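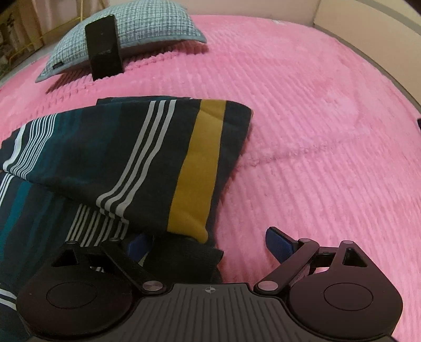 pinchpoint_pat: Is the fingertip travel on the Lerasum wide enough for a thick blanket or a winter sweater? I had the Plirance starter kit on loan in September and it was fine with socks and T-shirts, but anything bulky just squirmed out. Would love to hear from someone who has used the Lerasum on real laundry before I spend 700 dollars on a pair.

Search this forum
Advanced search Go

bedside_robotics: Yes! I've had the two-hand Lerasum kit since spring and bulky stuff is where it got me hooked. The trick is to take a corner or a single folded edge and let the rest of the fabric follow. If you try to swallow the entire fold you'll be fighting it all day. I mostly record on top of a bed because that's where people fold clothes, and a fluffy bedspread is a way harder surface than a tabletop — the pads sink into the pile if you come in too steep. Come in low and it's lovely.

My standard session is 42 takes, then I stop, because my thumbs are done by then. Sweaters, jeans, blankets, whatever's clean.

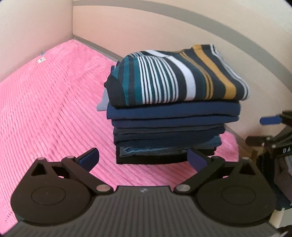 Folded pile on the pink blanket, fingers open, stripes on top.

lintcatcher: Nice pile. I'm going to be the grump, though. I bought the same kit through Echevarría and the squeeze is heavier than I'd like. After an hour my forearm is toast. The Plirance trigger is much lighter, and for a beginner I think that matters more than how far the fingers open.

bedside_robotics: Fair, the spring is stiff out of the box. Did you swap it? There's a softer pair in the little bag with the spare pads. I missed them too, they're under the foam.

lintcatcher: There's a bag under the foam???

pinchpoint_pat: lol

lintcatcher: OK, found it. Will try tonight. Still think 700 is steep for something without a motor in it.

quarterturn: You're paying for the linkage. The tips stay parallel all the way in, so the pads meet flat and you don't get that scissor effect that rolls thin cloth out of the grip. I tried to print my own version and went through 19 sets of links before I gave up and ordered the Lerasum. Mine had slop in every joint. Also the data drops straight into Tarnton with no converting, and that saved me a weekend.

pinchpoint_pat: What about long items? Sleeves were my nightmare. I'd fold one in and the other would wander off.

bedside_robotics: Sleeves are so much fun once you have two hands going! Lay the sweater flat, get the body smooth first, and bring one sleeve across with a slow diagonal pull. Slow is the big thing. When I rush, the video smears and I end up tossing the take.
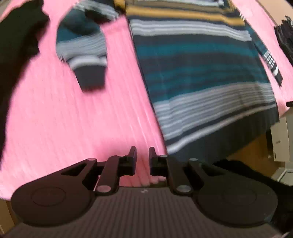
Then I pin the body with one hand and bring the second sleeve in with the other, and only after that do I touch the hem. With ribbed cuffs I grab just behind the rib, where the knit is flatter. Of my last 95 sweater takes I threw out a handful, nearly all of them for going too fast.

quarterturn: I do it hem first, fwiw. Folding up from the bottom gives the sleeves something to sit on.

bedside_robotics: Tried that, and the hem kept popping back open on me. Might be a stiffer knit than yours. I'll give it another go with the soft springs in.

lintcatcher: Update, 9:40 pm. Soft springs are in and it's a different tool. I still prefer the Plirance trigger shape, but I'm keeping this one.

pinchpoint_pat: Sold. Ordering the pair. Does the carry case fit both, or is that extra?

quarterturn: Fits both if you take the pads off one of them.

We use cookies to keep you signed in and remember your settings. Accept Manage choices

Contact us | Forum rules | Back to top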